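홈 | 연재 | 단편 | 지난 글 | 글쓴이 소개 | 방명록

종점 다음 역

코를레테이행 야간열차는 열세 량이었다. 나는 맨 끝 칸에 탔다. 끝 칸을 고르는 데에는 오래된 버릇 말고 다른 까닭이 없었는데, 그 버릇 덕분에 나는 이 이야기를 하게 되었으니 얼마나 고마운 버릇인지!

트레스덤을 떠날 때 창밖에는 진눈깨비가 날렸다. 표를 내밀자 차장은 구멍을 뚫어 주면서 물었다.

"코를레테이까지 가시는군요. 지도 때문입니까?"

"어떻게 아셨어요?"

"이 계절에 거기까지 가는 사람은 지도 때문이거나 청어 때문인데, 손님한테서는 청어 냄새가 안 나서요."

그랬다, 나는 지도 때문에 가고 있었다. 네카흐 지도사라는 작은 인쇄소가 문을 닫으면서 창고에 있던 철도 노선도를 전부 내놓는다는 소식이 들려온 것이다. 네카흐의 노선도라니! 역 이름을 손으로 새기고, 강은 꼭 두 번 겹쳐 찍어서 손끝으로 만지면 물줄기가 도톰하게 느껴진다는 바로 그 지도다. 나는 열 살 때 할머니 댁 벽장에서 한 장을 처음 보았고, 그날 저녁밥을 먹으라고 세 번 부르는 소리를 못 들었다. 그 뒤로 어디를 가든 헌책방이 보이면 일단 들어갔다. 낡은 시간표도 모으고 폐역의 승차권도 모았지만, 네카흐만은 한 번도 손에 넣지 못했다.

가방에는 삶은 달걀과 보온병, 그리고 편지 한 통이 들어 있었다. 인쇄소에서 온 답장이었다. 판매 목록 끝에 이런 줄이 있었다. '3170번, 핀도르소프 지선, 미발행.' 핀도르소프라는 역은 어느 시간표에도 없었다. 내가 가진 시간표를 몽땅 방바닥에 펼쳐 놓고 이틀을 찾았는데도 없었다. 없는 역의 지도라니, 이 말을 소리 내어 읽어 보시라. 가슴이 뛰지 않는 사람이 있을까?

새벽에 코를레테이에 내렸다. 역 앞 빵집이 막 문을 열고 있어서 호밀빵을 하나 사 들고 언덕을 올랐다(빵은 뜨겁고, 바닷바람은 차고, 나는 장갑을 열차에 두고 내렸다). 인쇄소는 언덕 꼭대기, 등대와 우체국 사이에 끼어 있었다. 문을 두드리자 앞치마를 두른 노부인이 나왔다. 손가락 끝이 남색이었다.

"핀도르소프 때문에 오셨지요?"

나는 고개만 끄덕였다. 목소리가 나오지 않았다. 노부인은 나를 안쪽 방으로 데려갔다. 벽은 깊은 적갈색이었고 아무것도 걸려 있지 않았다. 지도 만드는 집에 지도가 한 장도 걸려 있지 않다니! 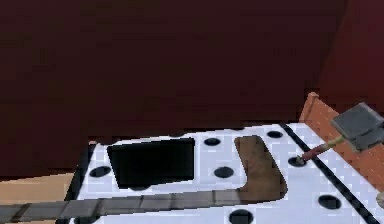
적갈색 벽과 구멍이 뚫린 흰 판.

"노선은 여기서 먼저 놓아 봅니다." 노부인이 흰 판을 쓰다듬으며 말했다. "구멍에 핀을 꽂고 실을 걸어요. 핀 하나가 역이고, 실이 철길이지요. 마음에 들 때까지 옮겨 보고, 그다음에야 동판에 새깁니다."

"그럼 핀도르소프도 여기서요?"

"내가 열일곱 살 때였어요. 견습 첫해였는데, 스승님이 점심을 드시러 간 사이에 종점 너머에 핀을 하나 더 꽂았답니다. 거기에 역이 있으면 좋겠다 싶어서요. 바다가 보이고, 승강장에 사과나무가 있는 역이요. 혼날 줄 알았는데 스승님은 한참 보시더니 실을 이어 주셨어요. 그러고는 정말로 새기셨지요."

나는 숨도 제대로 못 쉬고 들었다. 노부인은 서랍에서 종이를 꺼내 내 앞에 펼쳤다. 아, 그 종이! 코를레테이에서 끊어져야 할 검은 선이 해안을 따라 더 뻗어 나가 있었다. 작은 터널을 하나 지나고, 강어귀를 건너고, 곶을 돌아서 동그라미 하나에 닿았다. 그 옆에 아주 작은 글씨로 핀도르소프라고 새겨져 있었다. 글자 끝이 살짝 떨린 것까지 그대로였다. 나는 강을 만져 보았다. 도톰했다!

"얼마를 드리면 될까요?"

"천 원만 주세요. 공짜로 드리면 스승님이 꿈에 나오실 것 같아서."

나는 지폐를 꺼내며 거의 울 뻔했다. 노부인은 지도를 둥글게 말아 통에 넣더니, 내 손에 핀 하나를 따로 쥐여 주었다. 머리가 파란 핀이었다.

"철길이 놓이지 않은 데는 아직 많으니까요."

돌아오는 열차에서도 나는 끝 칸에 앉았다. 같은 차장이 다가와 장갑을 내밀었다. 내 장갑이었다. 지도를 보여 달라기에 무릎 위에 펼쳤더니 그는 모자를 벗고 허리를 굽혀 한참 들여다보았다. 달걀을 하나 건네도 받기만 하고 까먹을 생각을 안 했다.

"이 곡선이면 속도를 좀 줄여야겠는데요." 그가 곶을 짚으며 말했다. "그래도 경치는 기가 막히겠습니다."

"몇 시쯤 도착할까요?"

그는 조끼에서 시계를 꺼내 진지하게 들여다보았다. 그리고 내 표를 다시 달라고 하더니, 뒷면에 연필로 시각을 적어 주었다.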